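Tips for recording household demonstrations in the simulator
Last updated: November

These are working tips for anyone recording tidying and kitchen tasks for the Rumine set. Most of them came out of the first 278 episodes, where a lot of work had to be thrown away.

Pick one chore and stay with it for a whole session. Twenty recordings of putting a cup on a shelf will teach the model more than one each of 20 different chores. Once you have 20 good ones, change the room layout and start again.

Start every episode with the arms in a different spot. If you always begin from the rest position, the model learns that position and gets lost anywhere else. Small changes are enough – turn the base a little, or raise one wrist.

Move at an even speed. Slow down near the object, but don't stop dead and think. Long pauses get copied, and you end up with a robot that hovers over the sink. If you need to think, end the episode and plan it first.

Keep your mistakes if you recover from them. A dropped spoon picked up again is a useful example. A dropped spoon followed by a reset is not, so delete it the same day while you remember which one it was.

Write the instruction the way a person at home would say it. "Close the laptop" is fine. Byung-chul Ji checks the wording every Tuesday and sends back anything that reads like a parts list.

Change the colours and finishes of walls and floors between batches. In the Grube rooms you can swap the planks for a lighter or darker wood in the scene menu. Leave the furniture where it is for the first swap, then move it for the second.

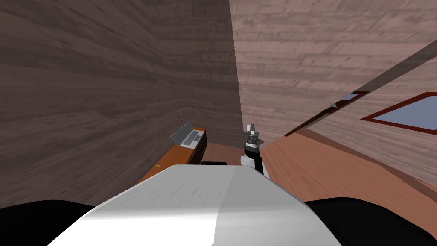
Check both wrists before you press record. An arm that has drifted out of view can still knock something over, and you won't know until playback. Sabine Vogler plays back the first episode of each batch at half speed, and it's a good habit to pick up.

Save under the room name, then the chore, then the number. Don't use spaces. Files over 500 MB won't upload to Sandel, so split long sessions before you send them. Episode 394 is still missing its instruction line – if it's yours, please fill it in.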